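From: Kilian Kaufmann
To: teleop-users list
Date: 2/28/19
Subject: Re: [teleop-users] clothes into basket, how many demos is enough?

Llewellyn wrote:
> We're at 793 demos for the basket task, all by remote control, one
> operator. Policy is ok on t-shirts and towels. Anything with a
> slick fabric or big printed letters it just hovers over and
> never commits. Before I ask for more operator time, is it a numbers
> problem or are we teaching it wrong? Also has anyone tried
> moving the arm by hand instead of the leader handles?

Quick answer, am between things. Probably not numbers. We went from 793-ish territory to 924 on the same task last year and got nothing for it, same hover. What helped was throwing demos OUT. Dropped to 876, retrained, better.

The ones we dropped were all the same kind. Operator comes in with fingers open, stops over the cloth, thinks, has a look at the side monitor, then closes. The stop gets learned. If half your demos have a pause right there the thing will pause right there, and then nothing in the view changes so it pauses forever. Go through the wrist video and check how long the fingers sit open over the garment before closing. Ours was bad on sports jerseys esp, the operators kept hunting for a good edge.
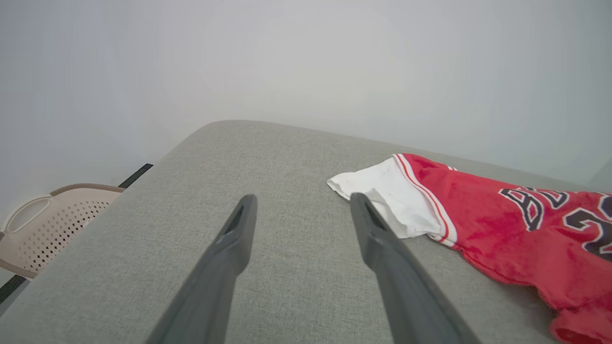 So now the rule is pick your grasp before you touch the handles. Sleeve or hem, whatever sticks up, decide, go. If you miss, don't freeze – back off, reopen, go again in one motion and keep the recovery in the demo. Recoveries are worth having. Hesitation isnt.

On by hand: yes, tried it, 3 sessions. Nice feel for the grasp, you notice right away when you're pushing into the cushion. But your arm ends up in the overhead view and we had to toss that camera for those runs. Also people's shoulders get tired and the carry to the basket goes wobbly. I'd use it for the grasp only if at all, remote for the rest.

Other thing, vary where the basket is. We left ours in one spot way too long and it learned the spot. Jellis had the same with theirs I think, check the archive for March.

Can send the trimming script, its ugly and has the Ledidport paths hard coded but it works. Flags any stretch where the gripper is open and the arm isn't moving. You'll want to set teh threshold yourself.

Kilian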